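Nundley extends wired network to east side, sets new rates

The Nundley utility district will add 1,994 addresses to its municipal network under a contract approved this week. The work covers the area east of the rail line, where most customers are still served by copper telephone pairs installed before the district took over the exchange. Stistero, the contractor on the first phase, will also build the second.
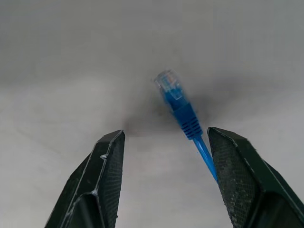

LOCAL / UTILITIES

Each address will receive a buried fiber drop ending in a wall unit. From that unit the customer connects by Ethernet patch cable to a router, which may be rented from the district or bought separately. Inside wiring past the wall unit remains the customer's responsibility. The district will not remove old telephone jacks.

The standard connection fee is $190, payable in 5 monthly installments. Properties set back from the street may be charged extra for trenching, and a written quote will be issued before any digging starts. Renters need a signed consent form from the owner.

The base rate does not change for existing customers. The higher tier, now sold only to businesses, opens to households when the second phase goes live. Customers who switch tiers more than once in a billing period will pay a processing charge each time. 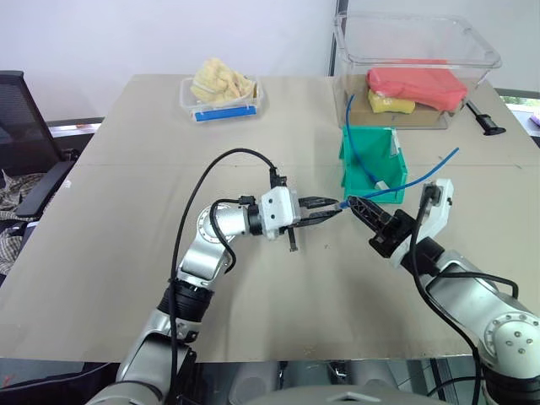

TAUTAHI, 8/27/99

Equipment for the east side will be housed in the former pump building on Ferkora Road, which already has a backup power feed. The building needs a new roof membrane and a separate cooling unit before the racks can be installed. Both jobs were bid in July.

Network engineer Aroha McKinnon told the board that trenching would proceed north to south, with lane closures of up to two days per block. "The schedule assumes the locates are done ahead of the crew," McKinnon said. "If a gas line is marked wrong, that block goes to the end of the list."

Maps showing the order of work are posted at the district office. Consent forms can be returned there or mailed with the monthly bill.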